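Uvum Community Help > Workshop and Home > Automation

Can a small arm take over wiping down benches and shelves?

Domenica Hofstetter
Posted 3 July 2021

I run a two-person repair shop with 81 linear feet of bench against the walls, most of it with a second, higher shelf or riser at one end. Every evening the benches get brushed and wiped. It takes 25 minutes if done properly, and the part that eats the time is the back edge, where the bench meets the wall, plus the inside corners where the riser stops. The open middle of the bench takes almost no time.

I have been offered a used Ternska tabletop arm with a two-finger gripper for $2112. The seller says it can be taught a wiping routine by moving it by hand and storing the points. The benches are cleared before cleaning, so it would not have to move tools out of the way. I have no interest in programming beyond that.

Will it do the back edges and corners, or only the flat middle? Also, does it need a force sensor, or will a spring-loaded pad holder do? The Zovside holder is $399 and claims to give enough under load that you can skip the sensor.

benchleft
Depends what you mean by clean. My brother-in-law has a robot vacuum and it still leaves the corners of every room, and that's with a brush made for it. I'd put the money into a decent shop vac with a crevice tool and call it done. Two grand buys a lot of shop rags.

moser_line2
The flat middle is solved. A stored path with overlapping strokes will cover it every time, provided the bench is where it was when you taught the points. If the arm rides on a cart, you need a mechanical stop or dowel pins to bring it back to the same place. A quarter inch of error doesn't matter in the middle. At the wall it means either a strip left untouched or the pad jammed against the panel.

On the sensor: a spring holder handles height variation, so it will cope with a bench that sags or a pad that has worn down. It does nothing for sideways contact unless it also gives sideways, and most of them don't. Before you pay $399, ask for the lateral travel figure. If they only quote vertical travel, assume it is zero. Running along the back edge with no lateral give, you would have to teach the path slightly away from the wall and accept the strip.

Inside corners are the weak point for any pad. A round one can't reach in, and a square one only reaches if the wrist is turned to match, which costs you a stored orientation at each corner. With a riser you have two depths to deal with, because the wall line steps over at the riser's corner. Teach that as two separate strokes with a lift between them. Don't try to drag around it.

I'd also drop the idea of having the arm decide what is dirty. Blind wiping of the whole surface is slower but it works. Spot cleaning with a wrist camera is still poor on pale benches under flat light, in my experience. A small fragment and a scratch in the finish look much the same to it, and the shaded recess at a corner gets flagged as dirt more often than the dirt does.

Domenica Hofstetter
Thanks, the point about lateral travel is useful. I asked, and they only quote vertical. Would gripping a folded cloth in the fingers be worse than the holder?

moser_line2
Worse on the flat, better in the corner. The cloth bunches up after a few strokes and you get uneven pressure, but a folded edge held between two fingers will go into a recess that no pad will. Some people run the pad for the open area, then swap to the cloth for the edges. The swap means another stored pickup point and another thing to fail at the end of the day.

If you go ahead, teach one bench first, and start with the worst part of it, the end where the riser stops short. 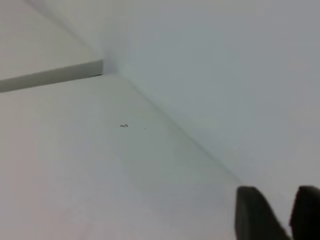

Come in from the open side, keep the fingertips clear of the wall on the approach, and pull outward along the seam so that loose bits end up on the open bench where the pad can collect them. Save the rest of the bench for after you have that stroke repeating.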